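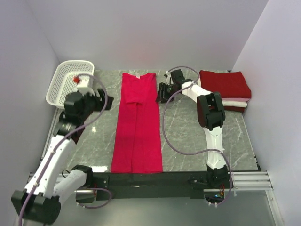

Is a two-arm folding kit worth it for a small linen and uniform service?

I help run a small workwear laundry. We wash, press and fold T-shirts and polo tops for cafés and a couple of gyms, and folding is the bit that holds us up. My business partner has had a quote from Wellstead for their tabletop folding kit, the one with two arms, a gripper on each and a small camera at each wrist. The quote covers the arms, the table frame, the software and 3 days of setup and training on our site. After that it is a monthly service fee, with a minimum term of 17 months.

What I would like to know, from people who have used it or something like it:

Does it cope with tops that arrive in a heap, or do you have to lay each one out first?
Is the monthly fee worth paying once it is running, or can you drop the support?
Does table surface matter? Ours would go on an existing counter if they let us.

We do almost 20 bags on a busy shift and there are 8 of us, not all full time. I'm not looking to replace anyone. I want people off the folding table and on the press.

Posted by clothespeg_annie

Khanyisile Mtshali
We had the Wellstead kit on trial from April and kept it afterwards, so I can answer most of this.

Heaps: it depends what you mean. One top dropped on the table in a crumpled state, yes, most of the time. Several tops tangled together, no. We feed it one at a time from a basket next to the table and a person still has to check nothing is inside out. It will fold an inside-out shirt quite happily and you will get it back from the customer.

The slow part is finding the edge. The arms can fold a flat shirt at a fair pace, but getting it flat takes longer, and with soft jersey the hem rolls under and the gripper has to try again. The wrist cameras are what it uses for this. If you get the trial, ask them to show you the wrist view on a screen, as it tells you far more about why it is struggling than watching the arms does. 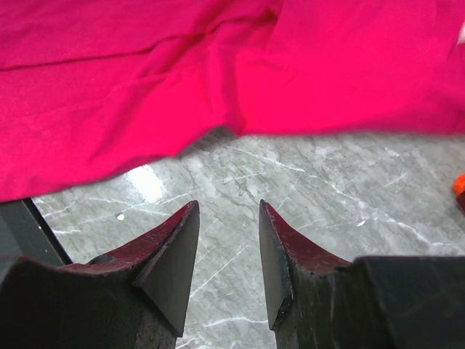 Wrist camera view, gripper open, with the edge of the cloth ahead of it.

Plain strong colours gave us the least trouble. White tops on a pale table were the worst, and black ones were poor until we changed the lighting. Shiny patches on the table top didn't help either. We moved our overhead lamp and the number of missed grips went down, though I didn't keep proper figures. So yes, surface matters. They wanted us to use their own table frame with side walls and I would go along with that. The arms are bolted to the front beam and everything is set up from there, so if your counter is slightly out you will be doing the setup again.

On the fee, read what is included. Ours covers software updates and remote help during working hours. It doesn't cover gripper fingers, which wear at the tips and are charged separately. I would keep the support for the first year at least. We rang them a lot in the first few weeks, mostly over cable routing and one arm losing its zero position after somebody leaned on it.

It has not saved us a full person. It runs in the background while someone does the pressing next to it, and that person clears the folded stack and refills the basket. For us that was enough. Ask for the trial before you sign the long term. They did offer us one, but only after I asked twice.

dmp_laundry
Looked at this and went with Brolunico instead. Theirs is a flat-plate folder, no arms. You clip the shirt on and it does the rest. Much faster on T-shirts, but it only does T-shirts and towels of a set size, and you have to clip every one on by hand. If your stock is all the same shape I would get that. If you have aprons, polos and odd things then the arms make more sense. Can't comment on the Wellstead fee.

Clilis
Hire before you buy. Le Roux do short hires on some of this stuff, or they did when we asked. Also measure your doorway.

clothespeg_annie
Thanks all. We are mostly polos and T-shirts but there are aprons as well, so the plate folder is probably out. I have written back to Wellstead to ask about a trial and whether the fingers can be added to the service fee. Khanyisile, did they charge you for delivery of the frame on trial?

Khanyisile Mtshali
Yes, but they took it off the first invoice when we signed. Get that in writing.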